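Linen folding table, Plondari guest house: weekly check with comments 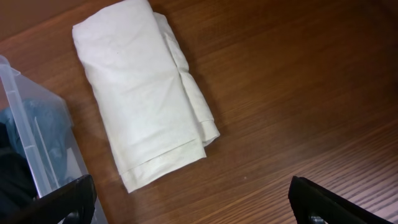 Checked by Rimantas Mägi
March, Sunday round, sheet 2662

This list is for the folding table and the linen shelf behind it. Please fill all points, also when nothing has changed from the last week.

1. Table surface clean before folding
Partly. I found a small white speck on the wood, to the left of the right gripper finger and slightly above it. It can be a crumb or lint. Wipe the top with the dry duster before each new pile.

2. Table surface without splinters or lifted edges
OK. I went over it with the flat hand. The top is smooth and nothing catches on the fabric.

3. Folding
To repeat. The white piece on the table has its layers not in line at the lower end, so the bottom edge is uneven. On the right side the fold is thick and round, with a small flap coming out. Open it fully and start again from the hems.

4. Creases
Acceptable. There are soft creases and faint wrinkles only. For the rooms at the front I would still iron it.

5. Hems and stitching
OK for the pieces I opened. 2 hand towels from the Cheema delivery have loose thread, and I put them aside for Wotovach to mend. Do not cut the thread yourself, last time the hem opened.

6. Plastic bin
Stays at the left side of the table. It must not stand over the edge of the table or in the walkway. Ridges inside collect dust, please wash them with warm water and let the bin dry before linen goes in.

7. Light
Enough for folding. The polished wood gives some shine in the evening and small marks are then difficult to see, so look also from the side.

8. Iron and cable
Iron cold and unplugged at 6 in the evening. The cable is good along the whole length. The extension lead is still the old one from Pekanham and I ask again for a longer one.

9. Linen shelf
Second shelf is too full. Heavy bedspreads should be moved to the bottom. Fixings are tight.

Open points for next round: 3, 5 and 9. Point 1 can be closed when the table is wiped.

R. Mägi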